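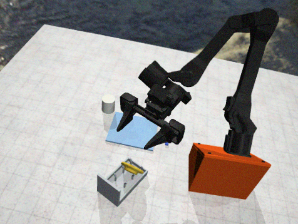

Sourdough starter smells like nail polish remover, toss it or save it?

Posted by mislow_baker

Hi all, first post here after reading along for ages. I got a starter from my neighbor in December and it did great for a while. Doubled every time, smelled like yogurt, made a couple of decent loaves (and one brick, but that was my fault, I forgot the salt and then forgot the oven). Then work got busy and I was only feeding it when I remembered. Now there's a layer of gray liquid on top and when I open the jar it smells so strongly of nail polish remover that my daughter left the kitchen.

I keep it on the counter next to the stove. I feed it all-purpose flour and tap water, and I don't weigh anything, I just go by how it looks. There's no fuzz that I can see and no pink or orange streaks. Can I bring it back or should I start over? I'd feel bad telling my neighbor I killed it, she's had it going since before her kids were born and she's already asked me twice how it's doing.

Also, does it matter that the lid is screwed on tight? I read two different things about that.

Apostolos Vlachopoulos

Save it! That smell is just hunger. Mine has done it plenty of times, usually when I go to see my brother in Meltus and leave it out on the counter like a fool.

Pour off the gray liquid, or stir it in if you like a more sour bread, it won't hurt anything. Then throw out nearly all of the starter. I mean it, keep a spoonful. People get sentimental and hang on to half a jar, and then the new flour gets eaten up in no time and you're right back where you were. Put that spoonful in a clean jar with 100 grams of flour and the same weight of water, stir, and leave it alone for 24 hours. Do that again, and once it starts rising faster, go to twice a day until the smell is gone. With mine it took 6 feedings the worst time, and the first couple looked completely dead, so don't panic if you get nothing but a few sad bubbles.

If you can get some whole rye flour, use it for part of the feed. I buy Antoniadis rye from the Greek grocery and my starter goes nuts for it, but any whole rye should do. And please get a cheap kitchen scale! I held out on buying one for years and I don't know what I was trying to prove.

The lid: loosen it. Gas builds up in there. I just rest mine on top of the jar.

Once it's happy again, keep it in the fridge if you only bake now and then. I feed mine once a week that way and it's fine.

One more thing, move it away from the stove. The warmer it is, the faster it gets hungry.

crumbs188

what he said. if you ever do see fuzz or pink then throw the whole thing out, don't scoop around it

zida_k

I had the same thing and ended up starting over, and I kind of wish I hadn't, it took me about three weeks to get a new one strong enough for bread. So I'd try feeding it first. You could also just ask your neighbor for another spoonful, she's got to be throwing some out anyway. And save your discard for pancakes once it smells normal again! I add a little baking soda and an egg and my kids eat them faster than I can flip them.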